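Tindar workshop visit: tabletops, from board stack to finished surface

Report by Gilang Tambunan

The Tindar workshop opens its floor to outside visitors in July, in groups of 11. Our group met at the loading door at 9 a.m. and was taken through by Meifang Cai, who runs the finishing side. I went to look at tabletops, and these notes are confined to that. The chair line and the spray room are left out.

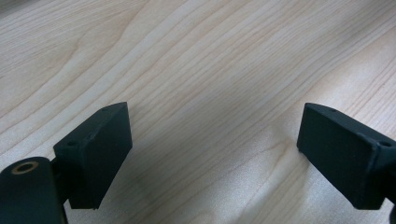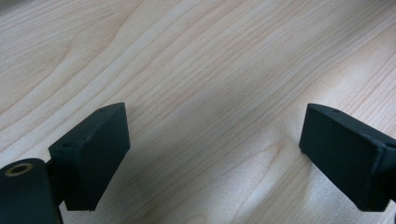
Filed under: Visits / Furniture and surfaces

Grain and figure. The tabletop in both pictures is a pale blond wood with the grain running on a diagonal. Toward the upper left the lines open into wide arches, the cathedral figure usual in flat-sawn stock. Toward the right they straighten and close up. It is a useful surface for anyone learning to read figure, as the two patterns can be compared without moving to another piece.

Cathedral figure appears when the saw passes through the growth rings at a shallow angle. Nearer the edge of a wide flat-sawn board the rings meet the face more steeply and the lines tighten. The workshop does not grade one above the other. It does ask customers to say in writing whether they want figure matched across a top, and Ms. Cai said that most complaints come from orders where that line was left blank.

Board selection. Stock is held in the rack room for 4 weeks before it is cut. Each stack is stickered at even spacing and weighted on top. Moisture is read at both ends and in the middle of every board, and the three readings are written on the end grain in pencil. A board with a wide spread goes back to the rack. We were allowed to use the meter. Two of us pressed the pins in at an angle and got low readings, which Ms. Cai had us repeat.

Boards for a single top are laid out on trestles under a window and turned until the joints are least visible. Ching-wen Tu, who does most of this work, prefers to set the order early in the day. She marks the set with a chalk triangle across all the boards, so that the sequence and orientation can be recovered after jointing.

Glue-up. Panels are edge-glued with clamps alternating above and below. The workshop uses cauls faced with packing tape and checks for flatness with a straightedge before the glue sets. Squeeze-out is left until it is rubbery and then lifted with a scraper. A visitor asked about wiping it wet. The answer was that wiping pushes dilute glue into the pores, where it shows later as a light patch under finish.

Sanding. Panels go through the wide-belt sander and are then finished by hand with a random orbital machine. The final grit depends on the coating. For the oil used on pale tops they stop at 180, or at 200 on end grain, where the coarser scratch shows more. The operator draws a light pencil grid over the panel before each grit and sands until it is gone. Dust is vacuumed off, never blown.

Inspection under light. This was the longest stop and the one I would recommend to others. Pale wood hides swirl marks under even overhead light. Under a lamp held low at the side they become plain. The workshop inspects every top 2 times, once bare and once coated, with the lamp moved along all four edges. Areas in shadow and areas in direct light also differ in apparent color: shaded wood looks cooler and grayer, and the grain there looks weaker. Inspectors are told to move the lamp before they mark a tone difference as a defect.

Coating. Tindar offers two finishes on pale tops, a hardwax oil sold under its Mullov label and a water-based lacquer called Dandum. The oil warms the color slightly. The lacquer keeps it closer to bare wood and was the more popular choice among our group. Sample blocks of each were passed around. I could not tell the lacquered block from the uncoated one by touch.

Practical notes. Closed shoes are required and ear protection is handed out at the door. The tour took longer than the stated time, mainly at the inspection bench. Parking is shared with the Iglesias warehouse next door and fills before opening. Bookings are handled by Vittoria Lo Presti in the front office, who will also send the care sheet for oiled tops on request.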